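Draso Fruit Handling Set – notes on the July sync fault

Status: partly withdrawn. Maintainer: Angeliki Moschos

The set holds 320 recordings of fruit being handled with a hand-held gripper. In 9 of them, the logged finger width lags the video by up to 300 ms. The fingers look open while the log already shows them closing. A policy trained on these files tends to grip early and knock the fruit.

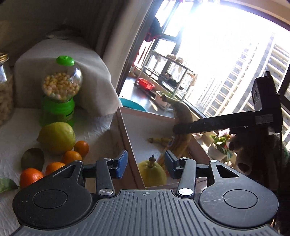 Fingertips open, lemon in the box just beyond them.

The fault was traced to the Pullance logger, which dropped its clock offset after a restart and raised no warning. Files recorded before the restart are not affected.

Known problems
- Affected files are listed in bad_sync.txt. Don't train on them.
- A constant shift does not repair them – the lag drifts within each file.
- The Jasell loader ignores the bad_sync list unless strict mode is on.

Logger firmware has been patched and now stops recording if the offset is lost. Re-recording is under way.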